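Caring for Shared Whiteboards and Markers

Guidance for staff and members of the Girnholm Learning Center

Purpose of this page

The center provides wall boards in every teaching room and small tabletop boards that may be borrowed from the front desk. The steps below explain how to prepare a board, how to look after the markers and how to clean the surface at the end of a session. They apply to all room users, including outside groups.

What you will need

A dry eraser or a clean felt pad
Two soft cloths, one to be kept dry
A spray bottle of plain water
Whiteboard cleaning fluid, kept in the cabinet in Room 30
Dry-erase markers in at least one dark color

Before you write

1. Check the label on the barrel of each marker. Permanent markers and paint markers must not be brought into the teaching rooms. If the label has worn off, hand the marker in at the front desk.

2. Wipe the board with the dry cloth. Dust collects on the surface between sessions and is carried into the tip of the marker, where it shortens the life of the felt.

3. Place tabletop boards flat on a steady table. Boards that are to be passed from hand to hand should be wiped on the back as well.

4. Make a short test line near one edge. A marker in good order leaves an even line without pressing. If the line is faint or broken, cap the marker, store it flat until the next day and test it again.

Choosing a color

Black and dark blue can be read from the back of the largest room and should be used for all main text. Green and red are suitable for headings and corrections. Yellow and other light colors are best kept for underlining and for shading on small boards, as they are hard to read at a distance and under ceiling lights.

Capping and uncapping

Hold the barrel firmly and draw the cap off in a straight line. Twisting the cap while pulling can loosen the tip. When you have finished with a color, replace the cap at once and press until it is fully seated. A marker left open through a one-hour class may not recover.

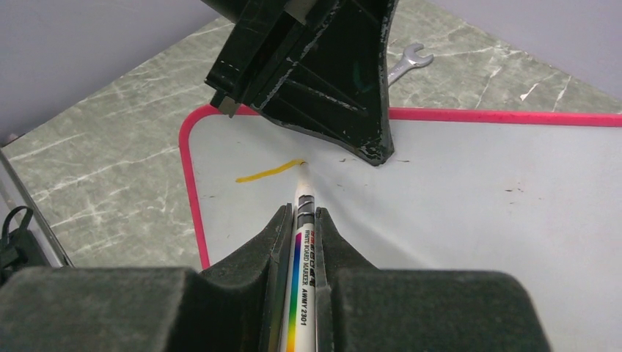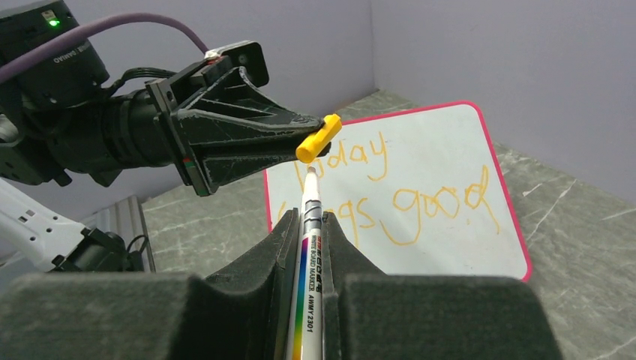 White-barreled marker: tip on the tabletop board (first picture) and held upright below a yellow cap (second picture).

Do not exchange caps between markers. The color of the cap is the quickest guide to the ink, and a wrong cap leads to wasted time and spoiled diagrams. Loose caps should be placed in the tray at the front desk.

Cleaning the board

1. Erase all writing with the dry eraser, working from the top down in straight, overlapping strokes.

2. Lightly spray the cloth -- not the board -- with water and wipe the whole surface.

3. Dry the surface with the second cloth. Writing on a damp board damages the marker and leaves a film that is hard to remove.

4. If marks remain, apply a small amount of cleaning fluid to the cloth and repeat. Open a window while the fluid is in use.

Removing old or stubborn marks

Ink that has been left for several days may resist the eraser. Trace over the mark with a fresh dark dry-erase marker, wait a few seconds and wipe both layers away together. The same method will often lift permanent ink. Scouring pads, kitchen powders and nail polish remover are not permitted on any board, as they strip the finish and cause later writing to stain.

Storage

Store markers flat, with caps on, in the boxes provided. Return tabletop boards to the rack on their long edge, with a sheet of paper between each pair. Erasers should be brushed clean outdoors once a month.

Reporting problems

Stained, scratched or loose boards should be reported to Kirsty Pirihi in Facilities, extension 151. Requests for new markers go to Decha Nakpan at the front desk, extension 100. Please give the room number and the colors needed. Replacement supplies are issued between 9 a.m. and noon.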